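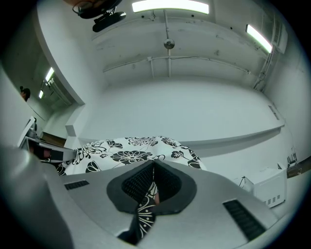
Section 5. Folding and Storing the Printed Cloth

1. Clear a space on the desk and wipe it dry.
2. Lay the Tirnlow cloth flat, printed side up. Smooth it from the middle outward.
3. Bring the left side to the right side, then fold once more. Keep the edges even.

Note: The floral print has no top or bottom. Use the hem label to find the short side.

Caution: Do not pull on a single corner. The weave may stretch.

4. Press out the air with flat hands and store in the Marchand bag, size 17. 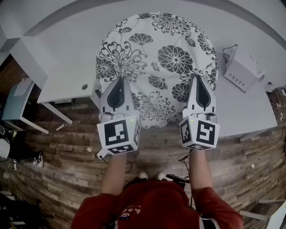

Can the cloth be ironed?
Use a cool iron on the back only, and let the cloth cool before folding.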